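The joy of an empty box

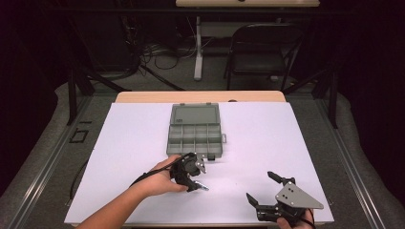 From the Home & Making desk

Last updated: June

I have a weakness, and it's for boxes with little compartments in them. Give me a grey plastic organiser with its lid folded back and nothing in any of the sections and I'm as happy as other people are in front of a cake shop window. All those tidy little rectangles, waiting! I haven't even decided what's going in this one yet, and I'm in no rush.

My habit started with my gran's button tin, which had no compartments whatsoever and drove me up the wall. You'd go in for one shirt button and come out twenty minutes later with a suspender clip, a Flilisar toffee wrapper and a sore finger. When the tin came to me I tipped the lot out on the bed and counted it (of course I did) and there were almost 200 buttons, plus 9 hooks that had lost their eyes. It took me a whole evening and most of a pot of tea to sort them.

I've made every mistake going since then. My first go was by colour, which looked gorgeous and was completely useless, as I never once wanted "a blue thing". Then I tried size, and all the fiddly bits ended up in one heap in the corner. Now I sort by job. Shirt buttons together, coat buttons together, snaps in with the hooks, and one section left for oddments that I'm allowed to fill but not to overflow.

Poppy Catterall, my neighbour back when I lived in Clendencombe, does it the other way round and starts with the box. She had hers out on the kitchen table for a week before she put so much as a bead in it, and every time she walked past she changed her mind. I thought she was bonkers. Then I saw her earring drawer and went quiet.

If you're starting from scratch, I'd say clear a big flat pale surface first – a board on top of the table is lovely for this, as small dark screws show up beautifully against it and you can lift the whole thing out of the way at teatime. Open the lid right back so it isn't forever flopping on your knuckles. Leave a row spare, too. I filled every last section of my Pranora sewing box in one go and then bought a packet of poppers the very next morning, and they've been living in an eggcup ever since.

Check the walls before you buy, by the way. Some lift out and some don't, and I've got a lovely long bodkin from the market at Staniforth that doesn't fit in anything I own. It's in the cutlery drawer with the teaspoons, if anyone's looking for it.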